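I've been reading the unit prices on supermarket shelf tags since March, and I've come to think most of us have been had. Cheese is the worst of it.

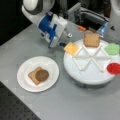
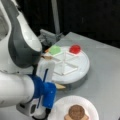
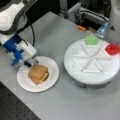 My gripe is with "snacking" cheese, meaning ordinary cheddar that somebody has cut up for you and put in a smaller packet. The block of Votesa tasty at my local works out a good deal cheaper per kilo than the same brand in portions, and I'd have guessed that. What I didn't guess was the size of the gap, which is 33 per cent, and that's before you get to the packs with crackers in them. A yellow square of cheese like the one in the first picture, sitting by the edge of the lazy Susan, is a few seconds of work with a knife. I'm not convinced those few seconds are worth a third of the bill.

The usual defence is waste. Portions stay fresh, the argument goes, and a big block goes mouldy in the back of the fridge. Maybe in some houses. In mine a block has never lasted long enough to find out, and a bit of baking paper does the job anyway. I'd also like to know who weighed all this wasted cheese. The Akyol packet says "less waste" in green letters and then wraps every 20 gram piece in its own plastic. Less of whose waste?

Then there's the flavour talk. Rulska has a "platter range" now, which is meant to be aged longer. I bought the 200 gram pack on a Tuesday when it was marked down and tried it next to the plain block from the same company. I could pick a difference, but only in the colour. My other half reckoned the cheap one was the fancy one. Two people in a kitchen isn't a study, I know, but neither is whatever they did to come up with "rich and rounded".

I did write to the people at Zeltutero, who make the little star-shaped ones, and asked how the price was worked out. The reply thanked me for my interest in their cheese journey. I wasn't on a journey. I wanted a number.

Somebody will say I should shop at the deli counter. I've tried. The price there is by the 100 grams, so it looks friendly until you do the sum, and you can't read the tag from behind the queue.

For now I'm buying the block and cutting it myself, unevenly. If the portions ever drop below the block price I'll eat my words, and I'll check the unit price on the tag first. They've started printing it smaller at my shop.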